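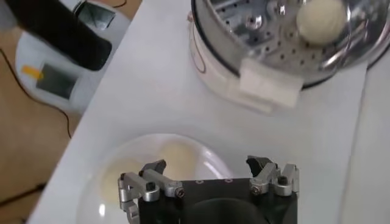

Wrist view: open gripper, two buns on the plate, one in the steamer tray.

Katene Steamer Transfer Set – data card

Maintained by: Leire Cantero and Hugo Pastor, Namville
Episodes: 1776, of which 48 are marked as faults

Reason for this revision

In December the right arm closed on a bun before reaching it and carried on to the steamer with nothing held. The controller logged the transfer as complete. Olaia Palacios traced the fault to a stale grip reading.
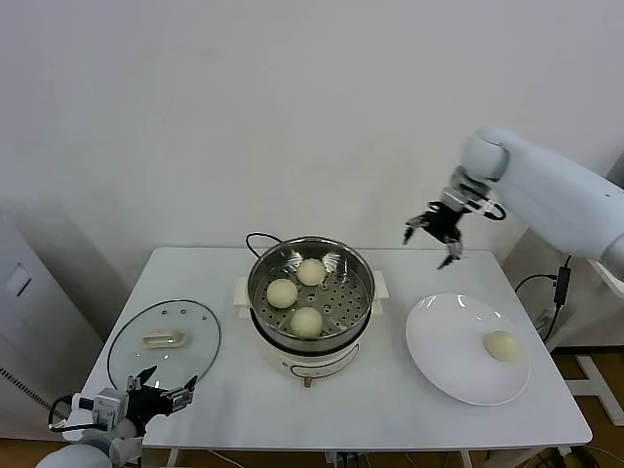
Grip readings alone must not be used to decide whether a transfer succeeded. Labels in the fault subset were checked again by eye against the head view. A label records where each bun lies, as with three in the basket and one on the plate, and makes no use of the controller's log. The glass lid is not labelled.

Safety

Both arms must be stopped before anyone reaches over the table. The stop command takes effect within 50 milliseconds – the fault did not alter this.

Known gaps

Wrist views from 4 fault episodes are missing.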